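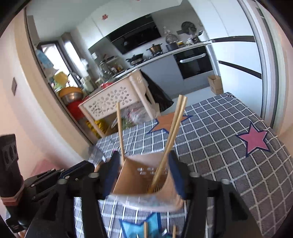

Both fingers on the caddy, and the rim bending in a bit where they press.

Chopsticks and caddies
By Chelsea Bainbridge, June 2, 2020

I've been helping Roy Staniforth gather examples for Narkilis, our tidying-up learner, and it's mostly chopsticks at the moment! We work at the kitchen end of the house with hand-held grippers, doing each little job over and over so the model gets plenty to copy. We've got 243 keepers for this task so far — I'd love double that. 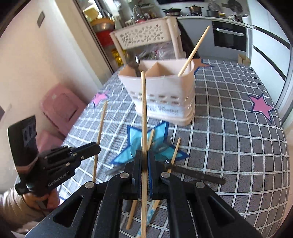 One stick held upright in front of the caddy, with more still lying on the starry cloth.

Thin things are the fiddly bit. Pinch too low and the stick swings about, too high and you can't see where you're going. Roy likes to go slowly, I'm always in a rush, and we keep both sorts (the model ought to see a bit of variety).
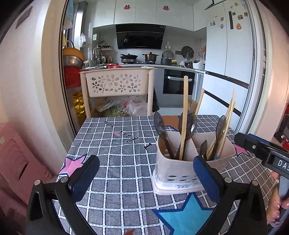

Fingers open either side of a very full caddy, spoons and all.

Next up is bowls, once I've finished labelling the April batch.

Recent galleries
Cups and saucers at Callstead
Folding tea towels, 21 ways
Pearce and the sock drawer

Contact | © Keritness | Back to top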